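The piano tuner of Korkberg

Sun 22 August
13 comments

She has been tuning pianos in and around Korkberg for 19 years. She asked me not to use her name, as she has more work than she can take on and doesn't want the phone ringing. We met in her kitchen, which has an upright in it where other people would have a dresser.

She came to the trade by accident. She was working in the office of a removals firm called Horgan and kept getting calls from customers whose pianos sounded wrong after a move. The man the firm sent them to was close to retiring, and one day he asked if she would like to come along and carry his bag.

"I carried it for two years," she says. "He didn't explain much. He would play a note, look at me and wait. If I said it was flat and it was flat, he'd nod. If I was wrong he just kept waiting."

She can't read music very well and doesn't think it matters. Tuning is a matter of listening for beats, the slow wobble you get when two strings are almost at the same pitch. Most notes on a piano have three strings. She mutes two with felt, sets the first, then brings the others in one at a time until the wobble goes.

"People think you need perfect pitch. I haven't got it. My old boss hadn't either. You need patience and a decent shoulder."

The shoulder is for the lever. The pins that hold the strings are tight in their block, and each has to be turned by a tiny amount and then left so that it stays put. Setting the pin took her longer to learn than hearing the note did. A pin that is badly set will drift back within a week, and then the customer rings up.

I asked what she finds when she opens a piano. Pencils, mostly, and coins. Moth in the felts. Once a full set of someone's exam certificates, rolled up and pushed behind the bottom door. She found a wedding ring in a house out at Sarkanness and the owner cried, then told her it wasn't hers.

The condition of the instruments has changed over the years. When she started, nearly every house on her round had a piano that was played. Now a good many are there because a parent owned it and the family can't bring themselves to get rid of it. She will tune those too, but she tells people plainly if the piano isn't worth the money.

"A piano that's 100 years old has usually had enough. The block dries out and the pins won't hold. I can bring it up to pitch today and it'll be down again by the time you've had your tea. I'd sooner say so than take the fee."

What should people do to look after a piano? Her answer was quick. Keep it off an outside wall, away from the radiator, and don't stand plants on it. Have it tuned twice a year if it's played and once if it isn't. April is her busiest month, when the heating goes off and everything shifts.

She does most of her tuning by ear but carries an electronic tuner for pianos that have dropped a long way. It is made by Brireo and she bought it second-hand. She uses it to get the middle octave near enough, then switches it off and finishes on her own. Younger tuners lean on theirs more than she does, and she has no quarrel with that.

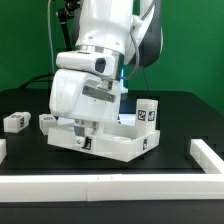 "If the piano sounds right at the end, I don't mind how they got there. Some of the best work I've heard was done by a lad who never takes his eyes off his phone. I just find I stop listening when there's a needle to look at."

She charges the same for a school as for a house, and she gives herself a full morning for a piano she hasn't met before. After that she wants quiet. The hoover is the worst thing, followed by budgies. She once had to stop halfway through a job and come back the next day because the road outside was being dug up.

Her hearing is tested every year. There has been some loss at the very top, which she expected, and she has got into the habit of wearing plugs for the loud test blows. Her right wrist is more of a worry. She has cut down from 20 pianos a week and no longer works on Fridays.

I asked whether she plays. She does, a little, in the evenings, hymns and a few old songs. The upright in the kitchen was out of tune when I tried it. She said she had been meaning to see to it since Christmas.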